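Clarneo Sports Hall > Hall users > Court checks > Basketball, monthly

Monthly court check: basketball, main hall, Prultdale
Checked by: Ileana Ilie
Date: 01/03/2023
Key: OK / Watch / Fix before play

1. Playing floor

1.1 Boards level, no raised edges: OK
1.2 No splinters or lifted finish: Watch
Comment: Finish is thin inside the left-hand key, same patch as last month. No splinters felt by hand. Leave it until the July closure unless it starts to lift.
1.3 Floor swept before first booking: OK
1.4 No damp under roof lights: OK
Comment: Checked after a night of rain.
1.5 Court lines readable: Watch
Comment: The three-point line has worn through by the fire exit. Tape is fine for training but must come up before league games, as the edges catch.

2. Backboards and rings

2.1 Ring height at both ends: OK
Comment: Measured from the floor to the top of the ring.
2.2 Ring bolts tight: Fix before play (done)
Comment: One bolt loose at the stage end. Tightened and marked with paint pen. Look at the paint line next time and if it has moved, change the bolt.
2.3 Backboard free of cracks: OK
2.4 Bottom edge padding secure: Watch
Comment: Padding at the car park end has been glued twice. A new length is on order from Mujić, order no. 235. Check it each week until it comes.
2.5 Nets sound, no long loops: OK
Comment: Both nets changed in January. Spare pair in the store, top shelf.
2.6 Winch and safety strap: OK
Comment: Key to be taken out after use. It was left in when I arrived.
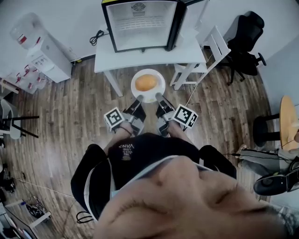

3. Run-off and walls

3.1 Two metres clear behind each baseline: Fix before play (done)
Comment: Badminton posts had been parked behind the stage end basket again. Moved to the store. Evening clubs have been written to.
3.2 Wall pads in place at both ends: OK
3.3 Benches behind the line and stable: OK
Comment: 6 benches is the limit on the long side. Any more and the fire exit is narrowed.
3.4 Bags and bottles off the court: for the coach to check at each session

4. Scoreboard, lights and sockets

4.1 Scoreboard and shot clocks working: Watch
Comment: Shot clock at the car park end resets slowly. It can be used for juniors. The Prondmont fixture will need the spare.
4.2 Cables taped or under matting: OK
4.3 All lights working over the court: Watch
Comment: 2 tubes out, both over the side line. The contractor will do them together with the corridor. The lamps in this hall are rated for some 2,000 hours less than the ones in the gym, so expect more of this.
4.4 Ball guards on lights: OK

5. First aid and exits

5.1 First aid box full and in date: Fix before play (done)
Comment: No cold packs left. Put in four from the office. Please write in the book when you take one.
5.2 Defibrillator showing green: OK
5.3 Fire exits open from inside: OK
Comment: Stage end door is stiff but opens with one push.
5.4 Accident book in place: OK
Comment: One entry since last check, a turned ankle in the under-14 session. Not put down to the floor.

Carried forward to next check: 1.2, 1.5, 2.4, 4.1, 4.3
Hall can be used: Yes

Recent items
Monthly court check: netball
Booking the hall for tournament days
Storing badminton posts
Who to ring about a broken light
Summer closure dates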